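Chapter 4
When the Work Changes Hands

Reading time: 2 minutes

Heltudow runs a returns centre at Pratthorpe, where clothes sent back by online shoppers are checked, folded and put back into stock. It has 49 staff. Until last October every garment was sorted and folded by hand. Now 2 of the benches have robot arms, and the people who used to fold at those benches do other work.

Cloth is hard for machines. A box keeps its shape when it is lifted, but a shirt sags, twists and hides its own edges. The arm must find a place to hold before it can do anything else, and a poor hold means starting again. 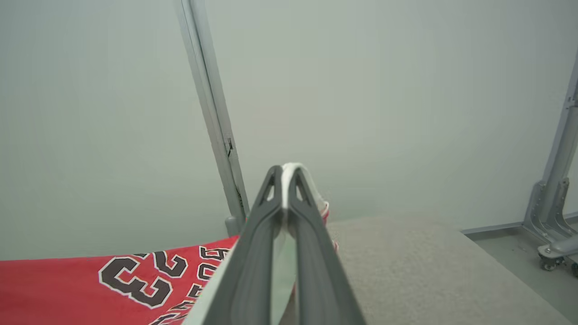

Figure 4.1 A two-fingered gripper pinching white fabric beside a red jersey numbered 23.

The staff at Pratthorpe were told that the arms would take over the dull part of the job. Many agreed that folding was dull. Some also said it was the part of the shift when they could talk. A bench worker now loads garments, watches the arm and steps in when it stops. The target is 80 garments an hour, and the software, supplied by Kodance, records each stop.

This raises questions that run through the chapter. Who decides how fast the arm should go? Should a person who minds a machine be paid more than one who folds? What happens to a skill that is used less each month? We begin with the tasks themselves, and how a job is divided before any machine is bought.

Last updated: October
Contact | Copyright Pelletier | Back to top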